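Coir matting

Coir matting is a floor covering woven from the fibre of coconut husks. It is coarse and hard-wearing, and anyone who has crossed it barefoot will remember doing so.

The fibre comes from the thick layer between the shell and the outer skin of the nut. Brown coir is taken from ripe husks and is the stiffer kind. White coir comes from green husks, which are soaked, sometimes for months, in ponds that few people choose to live beside. 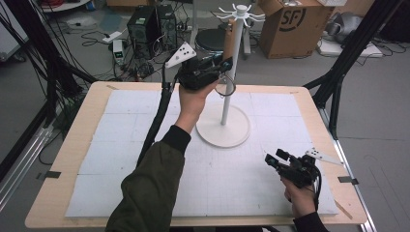
White stand with a round base on a gridded board.

Spinning and weaving

Once beaten and combed, the fibre is spun into yarn and woven on wide looms. The Dimmont mill ran 11 looms at its height, each said by its neighbours to be the loudest. Its best-known cloth, the Rinik weave, was a plain herringbone in the natural colour, later offered in grey for customers who found brown too cheerful.

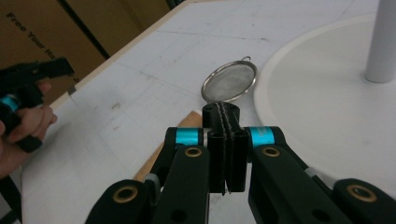 Mesh strainer on a table, beyond two black finger pads.

Backing

Unbacked coir sheds. A latex backing slows this down and keeps the mat from travelling along the hall. Margaux Courtois, in her short history of the Ceson works, counted 26 backing recipes tried there before one stayed flexible through February.
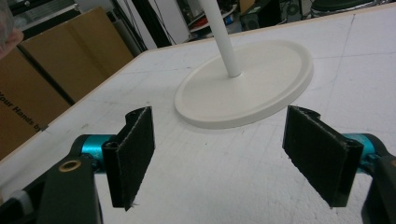 Round white base and the lower part of its pole.

Use and care

Coir suits porches, entries and other places where mud is expected. It holds a good deal of grit, and most of this can be shaken out over a railing, ideally your own. It copes poorly with standing water, which darkens the fibre and brings on mildew.
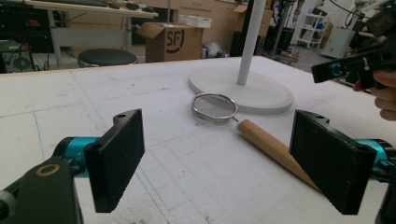
Dyed mats fade in strong sun, and the lettered ones lose their greeting from the middle outward, so that a front step may say "WE ME" for years. Inès Pichon's catalogue of the Lacroix collection lists 117 worn doormats, with a separate index for those still legible.

See also: jute; rush matting; seagrass.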